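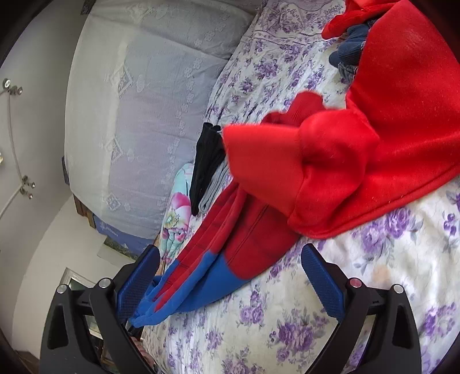
Folded clothes on a rose-print bedspread, between the blue finger pads.

Hi, I'm Edeltraud Aigner, and I started Vumine in May with a laptop and way too many opinions about laundry!

We write grasp planning software. Our planner, Urix, looks at a heap of soft stuff - sleeves, cuffs, a bunched-up hoodie - and picks where two fingers should close. Red fleece next to red pants still gives our segmentation fits (I'm working on it, I promise). We've hand-labeled 2,000 grasps so far, and 300 of those are pajamas and sweats.

Flestosska is our replay tool. It lets you scrub through a run and see what the planner was thinking at each step, and I use it more than my email.

There are four of us, upstairs from the bakery on Oberholzer. Come say hi, or send us your worst sock drawer.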